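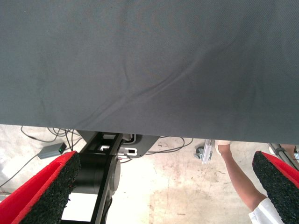

Newsletter > Automation > Working practice

Handing over cloth: revised house rules for shared reach

By Lavanya Achari

The working rules for fabric handling have been rewritten and apply at both Valis and Diria from the start of next week. Most of the text is unchanged. The parts that have moved are those on hand position, floor cabling and the meaning of "open", which three different people had been reading in three different ways.

Sheet goods are awkward to write rules for. A rigid part has a known outline, and a keep-out zone can be drawn around it. A sheet hangs, creases and swings, and it hides whatever is behind it from one side or the other. The old rules dealt with this by banning hands near the hem while the arm was powered. In practice every session needed someone to present or straighten the cloth, so the ban was broken daily and told us nothing about how to do the job safely.

Section 2, hand position. A hand may touch the lower hem while the gripper fingers are open and clear of the cloth. The arm must be in hold and the second person must have said so aloud. The hand goes to one side of the intended grip point, never between the fingers, and the forearm should not cross the gap. Where a forearm has to pass close behind a finger, the speed limit for the next move is the lower of the two settings.

Section 3, open. "Open" now means that both fingers are at the full open position reported by the controller. It does not mean that the pads look apart. Fabian Fuchs tested this on the Cervantes cell and found that a partly open gripper could catch a loose ripple in the cloth on the way up. Of 185 logged handovers, 71 were started from a part-open state. No injuries or damage were recorded, but the number is too high for a condition we thought was being checked.

Section 4, floor. Cables may lie on the floor inside the cell only while the cell is being set up or adjusted. For normal running they are to be taped flat or carried overhead. Small electronic boxes count as cabling for this purpose. Stand legs and casters are to be checked before power is applied, and any caster with a brake is to have it on.

Section 5, grip pads. Rough pads hold cloth well and also hold dust and lint. Inspect them at the start of each shift and replace them at 1000 cycles, or earlier if an edge has lifted. Yeison Pacheco keeps the spares. The cycle count goes on the sheet beside the controller, with initials.

Section 6, sleeves. Cuffs are to be buttoned or rolled above the elbow. Hema Reddy asked for gloves to be covered as well. They are not, pending a decision in December.

The force limits are not affected. Anyone who has a local copy of the old text should delete it, including the version pinned up in the Zestow area, which was already out of date.

Questions on sections 2 and 3 go to Fabian, the rest to me.

1535 views | 4 shares | 3 comments

Comments

Toshio Shibata
Does section 2 apply when the sheet is clamped along the top edge and only the hem is free? We run it that way most afternoons.

Lavanya Achari
Yes, same rule. The hem is what moves.

Y. Pacheco
Please write the count on the sheet BEFORE you take new pads from the drawer. I had two sets go out last week with nothing against them.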